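About Fineck

Fineck tests robot grippers for people who are about to buy one and would like to be less surprised later. We also test the arms they bolt onto, the cameras that ride along, and the controllers that are supposed to get everybody talking. We sell none of it. Several manufacturers have offered to change that, and the offers tend to come in the week before a report goes out.

The company started in April, in one room in Tollport, when Nia Jenkins and Higinio Zavala left the same integrator within a month of each other. They had spent years installing grippers chosen from brochures. A brochure gripper picks up an egg. A customer's gripper has to pick up a greasy bracket out of a bin of other greasy brackets, and nobody had photographed that for the brochure.

What we test

Most of our work is side by side. Same arm, same task, same operator, different hand on the end. We have 40 standard tasks, from pulling a plug to seating a battery, and each gripper gets 184 tries at each one. Ieuan Pugh picked the number 184. He has a spreadsheet that defends it, and he will open the spreadsheet.

A good share of the tasks involve taking old office computers apart. Recyclers and repair shops kept asking us about it, and a desktop tower turns out to be a fine way to humble a gripper. There are latches made for human thumbs, sheet metal with opinions, and cables wherever you had planned to put a finger. Wide grippers can't get in. Narrow ones get in and then can't hold on to anything. We write down which is which.

We also compare fingertips, a subject that has ended more than one dinner conversation. Ridged pads, smooth pads, soft ones, the ones that come free in the box. Changing the pads can matter more than changing the gripper, and it costs a lot less, so we try it first.

Who we are

Nia runs the tests and writes the reports. Higinio builds the fixtures and rebuilds them after Nia has run the tests. Ieuan does the statistics. Kimie Shibata handles cameras and calibration, and is the reason our wrist views point where we say they point. Thierry Poulain looks after controllers and firmware, mostly by reading release notes out loud in a flat voice. That makes five people and 7 arms. The oldest arm is called James. It came with the name on a sticker and has outlasted two controllers.

How we work with you

Send us your part, or a box of them, and tell us what goes wrong with it now. We write a test plan, you argue with it, and then we run it. You get the full results, including the tries we'd have liked to leave out. Our logging software, Surkico, keeps the camera view and the grip force together for every attempt, so you can look up any failure and form your own low opinion of it.

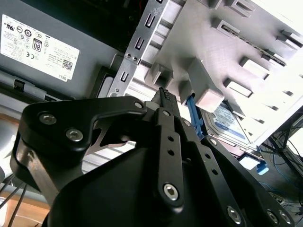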